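Visit notes, May 2022. Usmont workshop building, second stop of the day after Erkatier.

We got to Usmont a little after ten. Parking is behind the building and costs nothing, but the entrance is on the street side, so we walked all the way round. Vy Vũ met us at the door and took us up. She looks after supplies for Jania, the drawing and model-making school that has the upper floor, and she had set aside the morning to show us how they put their desk boxes together.

A desk box is what each student gets at the start of a course. It holds pencils and a few tools, and it stays with the student until the end of term. Jania made up 957 of them last year across all its courses. They are packed one at a time on ordinary tables, and the work is slow to watch. We stayed for two courses' worth of lists and a good part of the packing.

The room has a brick wall along one side and wood-look planks on the floor. The table is white and stands right up against the brick. Pencils are handled in small bundles, and the box lies open with its lid back toward the wall.

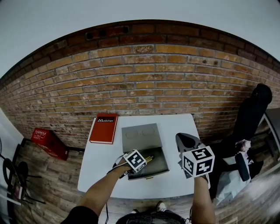 *Pencils and the open box on the table by the brick wall, Usmont.*

I asked about the red book with "Mobilier" on it. Vy said the furniture drawing course uses it and that it moves from table to table all year. I would have liked longer with it.

The box itself is light gray on the inside of the lid, with two round rings pressed into it. It is quite shallow. Vy would like a deeper one for the model-making course, and they have asked Phí for a price on a new size. She expects to hear in August.

Knives were the part our group had the most to say about. At our place they are kept in a locked drawer and signed out. At Jania each model-making student has one in the desk box, and the drawing students have none. The one we saw was a yellow and black utility knife with a retractable blade. Spare blades are kept in the office downstairs.
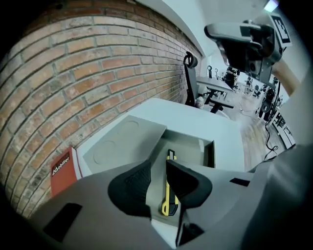
Do students keep the knife when the course is over?

The knife goes back to the school with the box, and the pencils are theirs to keep.

We finished with coffee on the ground floor and were back on the road before one. The drive home was 61 miles, with a long wait at the bridge. I have Vy's packing lists for both courses and will make copies for anyone who wants them.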